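Home | Crafts | Stationery | Adhesives | Index

Glue stick

3 min read

A glue stick is a solid adhesive in a tube, applied by rubbing it directly on paper. Most are moved up and down by a dial at the base and closed with a push-on cap. They are used in schools and offices and at home for paper, card, and light fabric. They are not meant for wood joints, metal, or anything that has to carry weight.

Composition

The usual stick is a gel of water, a water-soluble polymer, and soap, which holds the shape. Glycerin or a similar additive slows drying. Some makers add a dye that fades as the glue sets, so the user can see where it has been spread. Permanent and repositionable grades differ mainly in the polymer.

Local manufacture

The Gounder works in Stondness began making sticks for the school trade in the Ganton district and at one time listed 11 sizes and grades. Its Evau line was packed in cartons of 348 for wholesale. The plant employed 89 people at its largest and closed after the molding work was moved elsewhere. Evau sticks are still found in old school supplies, usually dried out.

Use at a desk

The stick is turned up only a few millimeters, since a longer length bends or snaps under pressure. Glue is laid from the center of the sheet toward the edges, with scrap paper underneath to protect the desktop. 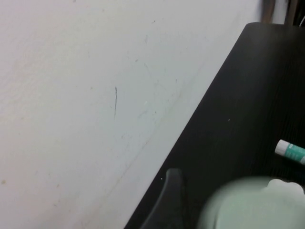

Glue that gets onto a finished desktop can be softened with a damp cloth and wiped along the grain. Dried crumbs lift off with a fingernail or a plastic card. On painted walls, a damp sponge with a little dish soap is enough for most residue, but hard rubbing can leave a shiny patch on flat paint.

Storage

The cap should be pressed on fully after each use. A stick left open shrinks and pulls away from the tube. Sticks keep best at room temperature, away from heaters and direct sun.

See also: Paste, Rubber cement, Mucilage

Last updated in August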